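Folding as a Service: Duangjai Wattanapong on the Garment Room at Drallavholm

Staff Profiles, October

Duangjai Wattanapong has managed the Garment Room at Drallavholm since the residential wings were brought under a single household service. Her team receives, launders, folds and returns the everyday clothing of residents in the Borbély and Arnell wings. She met the Household Bulletin at the end of a morning shift to discuss how the work is organised and what she would like residents to know about it.

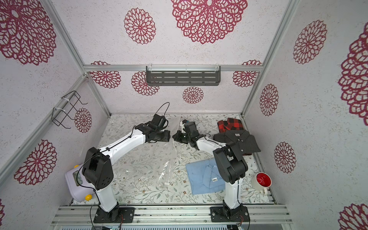
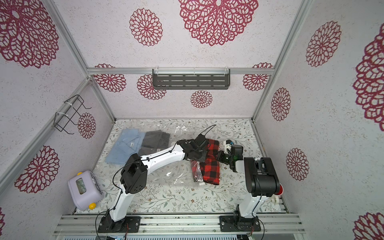 The Garment Room handled 2000 shirts in the spring quarter, and shirts remain the largest part of its work. Ms Wattanapong asks that every shirt be folded to a standard width before it is bagged, whatever its cloth or collar. Three folded garments lie on the leaf-patterned mat in both pictures, and in the first they can be made out as a red-and-black buffalo check, a dark charcoal grey shirt with a collar and a light blue one with buttons. "Those are three very ordinary shirts, and they are exactly what we see most of," she said. "A check shirt like that one tends to be heavier in the sleeve. If you fold it as you would the pale blue, you get a thick ridge down the back and the whole pile leans."

The standard width was adopted two years ago, when the Arnell wing was refitted with narrower wardrobes. Before then each member of the team folded by habit. Residents who received clothing from different hands would find that one parcel fitted the shelf and the next did not. Ms Wattanapong spent several weeks trying out folds at her own kitchen table before settling on the present one, in which the sleeves are laid straight down the back and the tail is brought up in two stages.

"I was taught to cross the sleeves," she said. "My aunt did it that way and so did everyone in the first laundry I worked in. It looks very neat from the front. But the crossing leaves a lump just under the collar, and when you put four or five together the top one slides off. I had to unlearn it myself before I could ask anyone else to."

New staff are given 10 practice shirts and work through them under supervision. No time limit is set at this stage. Ms Wattanapong takes the view that speed follows from a settled order of movements, and she prefers to see a trainee stop and begin again than press a crooked fold flat with the hand. Buttons are dealt with first: the collar button and one other are fastened, and the remainder are left.

Asked which part of the process causes the most difficulty, she named labels. Every garment should carry the resident's mark at the inside of the collar or, where there is no collar, at the side seam. Of the shirts received in the spring quarter, 1790 arrived marked correctly. The others had to be set aside and matched by hand against the wing lists — a task which can hold up a whole delivery.

"People assume we will recognise their clothes," she said. "Sometimes we do. There is a gentleman in Borbély with a green cord shirt, and we all know it. Plain navy is another matter entirely. I would ask every resident to look at the collar before the bag goes down, and to tell us if the mark has faded. We can renew it the same day."

The choice of bag has also been under review. For some years the service used Firnetti paper sleeves, which stacked well but tore at the corners on the longer trolley route to Arnell. Clear bags are now used for that wing, and residents are asked to send them back with the next collection. Ms Wattanapong said that returns had been encouraging in Borbély, where a hook for used bags was fitted beside each door, and less so elsewhere. The same hooks will be fitted in Arnell before the winter quarter.

"A clear bag is kinder to the person opening it," she said. "You see the colour and you know whether it is the shirt you want. The trouble is that they come back to us screwed up into a ball, and then somebody has to smooth them out. If residents could lay them flat, that would be a real help."

She was more cautious on the question of knitwear, which at present is returned rolled. Some residents have asked for jumpers to be folded in the same manner as shirts so that they may share a shelf. A trial is in progress on one corridor. Ms Wattanapong noted that heavy wool can hold a crease at the shoulder for several days, and she did not wish to promise a change before the team had tried it with the thicker winter garments.

The Garment Room receives collections from seven in the morning, and queries about missing or unmarked items may be brought to the hatch at any time before four in the afternoon. Residents who would like to learn the standard fold are welcome to ask for a demonstration. "Bring a shirt of your own," Ms Wattanapong said, "and preferably one you don't mind folding several times over."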